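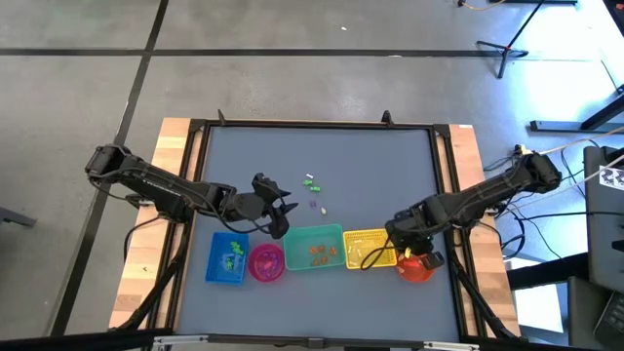 *Sorting station with five containers in a row and pieces still on the mat.*

# Grarmont Small-Parts Sorting Set

The Grarmont set documents the sorting of small colored pieces into open containers on a tabletop mat. It is maintained by the Erko materials office and was last revised on November 8, 2018.

## Containers

From left to right, the standard row is as follows:

| Position | Container | Shape |
|---|---|---|
| 1 | Blue basket | Rectangular, perforated sides |
| 2 | Magenta-pink bowl | Round |
| 3 | Teal-green basket | Rectangular, mesh pattern |
| 4 | Yellow basket | Rectangular, mesh |
| 5 | Orange-red bowl | Round |

Container color does not always match the color of the contents. Green pieces are assigned to the blue basket and orange pieces to the teal-green basket. Users should consult the assignment list and should not infer the category from the container.

## Contents of the release

- 300 sorting records, in 14 folders
- `assignments.csv`, listing each piece color and its container
- `layout.txt`, giving the order of the row

Records 51 and later use the revised piece list supplied by Fairclough. Earlier records retain the original color names.

## Known limitations

Pale pieces were labeled "white" or "cream" at the discretion of the recorder. The two labels should be merged before any comparison by color. The Staltau supplement, issued in July, uses a different container order and is distributed separately.

## Use

The set may be copied for teaching and research with credit to Grarmont. Corrections should cite the folder and record number.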